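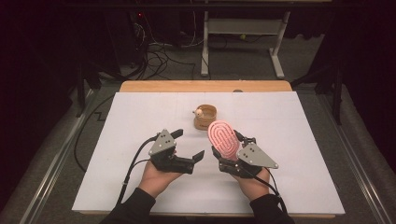
Notebook, Stindcombe bench, 1/8/21
Open day, hand-held gripper station

Visitors from Volent arrived before the coffee did. They were promised a tour, a talk and a go on the grippers, and as usual the talk was what we rehearsed and the grippers were what they wanted. Next time put the talk second, or on a handout, or in a drawer.

Setup as run: white board on the table, both hand grippers cabled, tan cup toward the back, pink scrubber as the main object. Hayley Furnival ran the station. Reece Stockdale did the door, the badges and the explaining. I did the notebook and stood where I could reach the power.

Demo task was the one we settled on last week. Pick up the pink thing with the right gripper, stand it up, pass it to the left, put it down again. That's all of it. Reece wanted to call it "bimanual transfer of a deformable household item" on the sign. The sign says PINK THING. I'm calling this a win.

Notes on the task itself

The scrubber is a good demo object and I'd keep it. The ridges give people something to look at while the fingers close, and it squashes a little before it slips, so a visitor gets some warning. The sponge we tried in rehearsal gave no warning at all. The steel spoon gave plenty, mostly acoustic.

Hayley's palm-up hold looks odd to anyone who hasn't done it. Three separate visitors asked if she was holding them upside down. She wasn't, and she was very patient about it the first two times. It does keep the wrists from cramping in a long session, but it needs saying out loud before people try it, or they grab from the top like a shopping bag and then the cable is in the way of everything.

Cables: still the worst part of the day. The left one wants to lie across the board, and a left-handed visitor dragged it over the work area on every pass. I've been saying since March that we should route them over the shoulder. Hayley says the shoulder route pulls on the wrist. We are both right and have done nothing.

Visitor turns

Total of 53 attempts logged by the tally sheet, which Reece kept, so trust it. Of those, 7 were abandoned partway, mostly from laughing. I had allowed 60 seconds per person. Nobody under twelve needed it and everybody with a job title went over.

What they got wrong, in order of how often I heard myself explaining it:

Closing too early. People see the object, want the object, and squeeze. The fingers meet in front of it and push it away across the board. Telling them to wait doesn't help. Telling them to touch the board first does, a bit.

Watching their own hands. Everyone looks at their fingers when they should be looking at the jaw tips. The big gray plate is right there in the line of sight and it's the most interesting thing on the gripper if you don't know that it isn't the part that does anything to the object. We might try some bright tape on the finger pads for the next group.

Forgetting the other hand exists. Right hand goes off to do the work, left hand drifts up and open and hangs in space. Then comes the handover and it has to be found again. I do this too, so no comment.

The Volent people

Five of them, polite, one with a tape measure. Their interest is the Ulledus line, where they pack soft goods into trays, and they asked sensible questions about wear on the finger pads and how long it takes someone new to stop being terrible. I said an afternoon. Hayley said two days. Reece said it depends, and he got the nod for it, as the person who says it depends always does.

The one with the tape measure wanted to know how far apart the jaws open. I gave him the number from the drawing and he measured it anyway. We were off. Not by much, and in the generous direction, but I'd like it on record that the drawing is wrong and that I have been quoting it to people for months. Action on me to fix the drawing.

They also asked if the rails were for show. I said they were for later. Somebody wrote that down.

Small disaster

During the last turn the power strip at the equipment tower got kicked. Not pointing fingers, it was me. Everything went quiet at once and the visitor holding the grippers apologized to the whole room, which was good of her. Back up and recording in a few minutes. The tower's cables need to come off the carpet before the next group, or at least be gathered into something that looks intentional. There is a box of cable covers under the stairs with the plastic still on it.

We lost one recording from that, as far as I can tell. Logs for the rest are on the Tuhumury share in the usual folder. The folder is called "new folder" and I'm not getting into that here.

Things that worked

Letting people try before we explained anything. Accidental (Reece was stuck in the parking lot with the second group) but far better than the planned order. They came to the talk with questions and two of them stayed awake.

Having Hayley go once at normal speed and once very slow. At normal speed it looks easy and a little dull. Slow, you can see the small corrections, and that was when the Volent people put their phones away.

Keeping the cup on the board. It wasn't part of the task, but it gave people a target, and at least half of them tried dropping the scrubber in without being asked. We should probably make that the task. It's a better one than ours.

For next time

Cable route. Settle it by testing, not by volume.
Tape on finger pads, any color that isn't black.
Second scrubber. The current one has had 50 people's worth of squeezing in one day, plus all of rehearsal.
Step stool for the kids' group.
Correct jaw opening on the drawing, then tell everyone I've told.
Cable covers. Under the stairs. Open the plastic.
Biscuits ran out early, ask Reece where the second box went. He was on the door, so he had motive and a clear exit.

Hayley wants to write up the slow run as a short training sheet for new operators. Told her yes. She asked if it could have a proper title, and I said as long as PINK THING is in it somewhere.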